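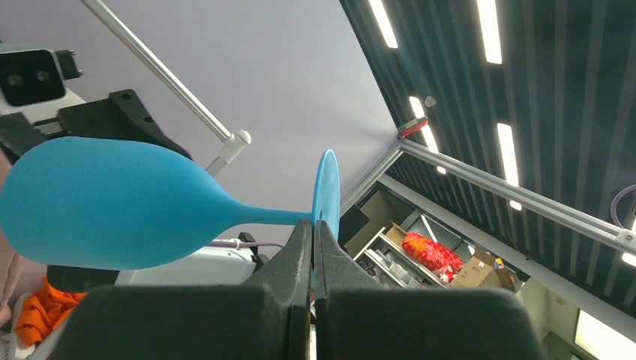 Should a stemmed cup be stored standing up?

A stemmed cup can be stored standing, upside down, hanging or on its side, as long as the bowl has room and nothing rests on the stem.

Figure 2. Goblet form on its side, matte light blue, with a rounded bowl, narrow stem and thin disc-shaped foot.

Last updated December 12, 2019

3. Resting positions of stemmed cups

3.1 Terms

We use "stemmed cup" for any drinking vessel with a bowl, a stem and a foot, whatever it is made of. Wine glasses, goblets and footed dessert cups are all included. Mugs with a short foot ring are left out, and so are tumblers. The foot is the flat or nearly flat disc at the end of the stem. The rim is the open edge of the bowl. These words are used in different ways in trade catalogs, where "base" often means the foot and stem together, and readers comparing our results with older work should check which sense is meant.

A cup is "upright" when it stands on its foot, "inverted" when it stands on its rim, "hung" when the foot is held in a slot or rail and the bowl points down, and "lying" when it is on its side. A goblet form in the lying position is shown in Figure 2. The parts differ a good deal in width, and this matters for the rest of the section. On a level shelf a lying cup usually touches at two places, the widest part of the bowl and the edge of the foot. The stem touches nothing.

3.2 Household records

The household records cover 18 homes in Dillholm and Barden. Each home kept its usual storage. We asked people to leave cupboards as they were and to write down the position of each stemmed cup when they next opened the door. The final set has 591 entries. Of these, 400 were upright or inverted and 155 were lying. The others were hung. We did not separate upright from inverted in the first round of forms, and the two are reported together for that reason.

The share of lying cups was higher than we expected from the pilot. Most entries of this kind came from deep drawers and from low cupboards where a tall cup would not clear the shelf above. In two homes the cups lay in a row with bowls and feet alternating, so that each foot sat beside the next bowl. This arrangement takes less width than placing all the bowls at one end. It also leaves the stems close together, and a cup in the middle of the row is hard to lift without moving the ones beside it.

Picnic baskets and moving boxes were recorded on a separate form and are not part of the 591 entries.

3.3 Rolling

A lying cup does not roll in a straight line. The bowl is wider than the foot in most of the shapes we looked at, and the cup turns in a curve with the foot toward the inside. When bowl and foot are nearly the same width, the path is closer to straight and the cup travels farther. On a level wooden shelf a cup given a light push came to rest quickly. On a smooth drawer bottom it usually kept going until it met the side.

We tried three kinds of liner in the Endero drawer unit: folded cotton cloth, ribbed rubber mat and plain paper. Cloth stopped the cups best. The ribbed mat worked well when the ribs ran along the length of the cup and poorly when they ran across it. Paper made little difference and tended to bunch up at the back of the drawer. A rolled dish towel placed along the open side of a row held the row in place when the drawer was closed by hand, though a hard push on the drawer front still shifted the last cup.

3.4 Lifting and returning

People picked up lying cups in one of two ways. Some took the stem between thumb and fingers and turned the cup upright as they lifted. Others put a hand over the bowl. The stem gives a narrow place to hold, with open space under it when the cup lies on a flat surface. Its drawback is that the bowl swings if the hold is near the foot. Moving the hold closer to the bowl reduced the swing, and several people did this without being told.

Returning a cup to the lying position took longer than standing it up. The foot was usually set down first and the bowl lowered after it. When the bowl went down first, the foot knocked against the shelf more often. Shuzhen Lu coded all of the lifting and returning notes, and a sample was coded again in November with only small changes.

3.5 Limits

All the cups in the household set were in daily or weekly use. Display pieces were not counted. We did not measure breakage, and nothing in this section should be read as a safety rating for any of the positions. The Robles rack, which two homes used for hung cups, has wide slots that suit a thick foot, and the results for hung cups may be different with other racks. Cups with very short stems were few, and we would not apply the rolling results to them.

Comments (3)

marta_k
We keep ours lying down in a drawer over the oven. Cloth works but it needs washing more than you'd think. Did you try cork?

Shuzhen Lu
No cork in this round. One home had it in a cutlery drawer but there were no cups in there.

D. in Barden
Section 3.2 should say how deep the shelves were. Mine are shallow and the foot hangs over the front if I lay a goblet front to back, so I put them sideways.

Contact the authors | Copyright 2019, the authors | Back to top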